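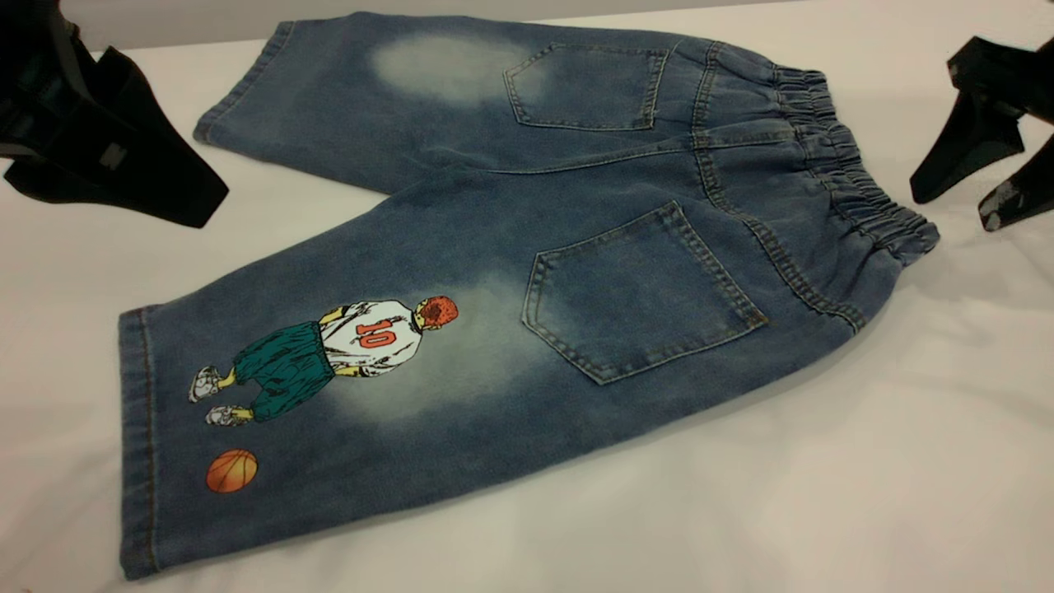

Fig 1. Shorts laid out back side up, gripper either side, before we got told to stand behind the line.

Garment Handling Visit - Group Report
Peiyu Tan, Hongjun Tang, Norbert Kerekes
Visit date 2/19/19

1. What we went for

Our project is the folding jig for the school laundry room. The brief we wrote in the autumn says "design a low cost aid for sorting and folding returned PE kit" and up to now it has been cardboard and a hinge. Ms Song (Haiyan Song, our supervisor) got us onto the open day at Bumen, the handling lab on the Fimari site, as they've been doing clothes with two robot arms. Half a day. Coach there, talk, demo, questions, coach back. This report covers the demo mostly. The talk was good but very fast and Norbert's notes from it are not readable, including by Norbert.

We wanted to find out:
how the robot knows which way round a thing is
what it grabs first
how long a fold takes
anything we can steal for the jig

2. The set up

Two arms, facing in to the same work area, black grippers on the ends. White surface in the middle where the clothes go. One camera looks at the whole work area and then each arm has a small one of its own at the wrist. The demo was run by Anqi Cheng, who is an engineer there and was very patient. She had the views up on a screen turned to face us, so you could see the close up while the arm was moving, and that ended up being the part we wrote the most about.

The arms on the day were driven by a person first. Anqi moves a pair of handles and the arms copy. That gets recorded, and the recording goes in to training. Then for the last part of the demo the program did it by itself. They call the program Kudix. The crate system that brings the clothes in is called Minja but it was switched off, so we can't say anything about it except it's big.

They keep every attempt, good or bad. The set we saw being added to had 549 attempts in it, of which 192 are shorts. Hongjun asked if bad ones get deleted and Anqi said they get marked and kept, you need to know what bad looks like. We should of been doing this with the jig. We have been throwing away our bad results since about week three.

3. The shorts

All the demo was kids' clothes. Smaller, so fits in reach of both arms, and Anqi said cheap as well. The ones we took most notes on were the blue denim shorts with the elastic waist and the basketball player on the leg (number 10 shirt, orange hair, ball by his feet). Faded patches on the denim, two back pockets with light stitching.

Looks easy. Flat, one colour nearly. But we wrote down the things that make it hard when we were standing there and the list got long:

Elastic waist. Pulls itself in, so the top is never a straight line. It curves. Our jig assumes a straight top edge!!! This is a big one for us, see section 6.

The print. Has strong black lines and different colours, and early versions of Kudix apparantly treated big prints like an edge. It would go for the side of the picture and get a pinch of flat cloth. Fixed now with more examples.

Faded bits. Same sort of problem. Pale next to dark can look like a fold, or a fold can look like a fade. A person knows in no time at all. Hongjun's idea was that you could just feel for it, and Anqi said there's people working on that but not in this lab.

Pockets. Patch pockets have an opening and a finger can go in it. Then you lift the pocket and not the shorts.

Hems are the good part. Thicker, got a stitch line, and nearly always on the outside. If the hem is out flat it's a good place to pinch.

4. What happened in the demo

Our timings, taken with Peiyu's phone so not brilliant.

Run A, Anqi driving. Legs together, then waist over. She did it smoothly and didn't seem to be rushing. Pinch at the hem, pinch at the waist, both arms move together. She said the together bit took her weeks to learn - your hands want to go one after the other.

Run B, Anqi driving again, but she messed the shorts up first on purpose, sort of dropped them. Much longer. Most of the time went on getting them flat. The fold itself was the same as before. We hadn't thought about that at all, we always hand our jig a flat thing.

Run C, Kudix by itself, shorts flat to start. It hovered a lot. Went down by the waist, came up with nothing, went down again nearly the same place, got it. Fold was a bit skew but it was a fold. Everyone clapped. A kid from another school asked it to do it again and it did and it was worse.

Run D, Kudix by itself, shorts bunched. Stopped after nine tries at the waist. Anqi pressed the stop and said that's a marked one.

So flat: fine. Bunched: not fine. Same as our jig really, except theirs cost more.

We didn't get a proper time for run C as the phone locked. Norbert says under a minute, Peiyu says over. Left out of the results table.

5. The close up camera

When the arm goes down, the wrist camera gets so close it can't see the whole garment any more. Only denim. You can see the weave going diagonally, and the stitching is massive. On that view the gathers in the elastic are all ridges and dark lines and we kept losing track of which way the waist was, and we had been staring at the same shorts for twenty minutes.

Anqi's tip was look for the stitching. Double stitching on the pocket, long seam next to it, then stitch lines through the gathered bit. If you know how the shorts are sewn you can work out where you are like on a map. Norbert's mum does alterations and he got this faster than the rest of us.

Also dark gaps. Where cloth lifts off the cloth under it you get a thin shadow. Can be a pocket edge, can be a fold. For a gripper this matters a lot because a gap is somewhere you can get a finger in, but you need it to be the right gap.

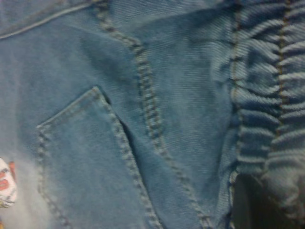 Why does the robot need the wrist camera if there is already one looking at the whole work area?
The wide camera is good for finding the garment and picking which end to go for, but the arm often blocks its own view right when it closes the gripper. The wrist one moves with the hand, so it still sees the cloth at that point. Kudix uses both, and Anqi said if they turn either one off the number of missed pinches goes up.

6. What we're changing

(Ms Song wants this section to be the longest, it isn't yet, will add after the July test if we get a July test.)

a) Straight edge stop comes off. We had a wooden strip along the top of the jig that you push the waist up against. Works for the school PE shorts when they're new. Doesn't work for anything with an elastic waist that's been washed a lot, it just bows out in the middle. Going to line up from the hems instead. Hongjun has drawn this already, two pegs, one for each leg.

b) Flattening step. We need one. Options are shake it, smooth it with a board, or slope the jig so you pull the thing down it. Peiyu likes the slope. Norbert thinks the slope will just make everything end up on the floor. Will test both.

c) Keep the bad folds. New sheet in the folder, every go gets a line, write what went wrong. Started this already and it is boring but we found out the left flap is worse than the right flap, which none of us had noticed.

d) White top. Ours is brown hardboard and the dark kit is hard to see on it in that room. Theirs is white and you could see the edge of the denim really clearly all the way round. Cheap change. There's white paint in the store.

Not copying: cameras, arms, anything with a motor. Out of budget and out of our depth to be fair.

7. Things that went wrong on our side

Forgot the question sheet. It was on the coach. So questions were from memory and we missed the one about cost per garment, and the one about socks. Emailed Anqi both, she's replied about the socks (they don't do socks).

Only one of us had charge left by the end.

We should have split up better. All three of us wrote down the same run A and then nobody wrote the start of run B, so the first bit of that is from asking each other on the coach.

8. Who did what

Peiyu - timings, sections 4 and 7
Norbert - sections 2, 5, stitching stuff, talk notes (lost cause)
Hongjun - sections 3 and 6, peg drawing, typing it up

9. Results table

Run / driver / start / result
A / Anqi / flat / folded
B / Anqi / bunched / folded, slow
C / Kudix / flat / folded, skew, second pinch
C again / Kudix / flat / folded, worse
D / Kudix / bunched / stopped

Only one item of clothing in the table. There was a T-shirt run as well, near the end, but we were at the back for that and couldn't see the surface properly so it's not in. Somebody from the group in front said the sleeve got stuck under. Didn't see it ourselves.

Thanks to Anqi Cheng and Bumen for having us, and to Ms Song for sorting the coach. Peg drawing is in the folder, page after the hinge sketches, the one with tea on it.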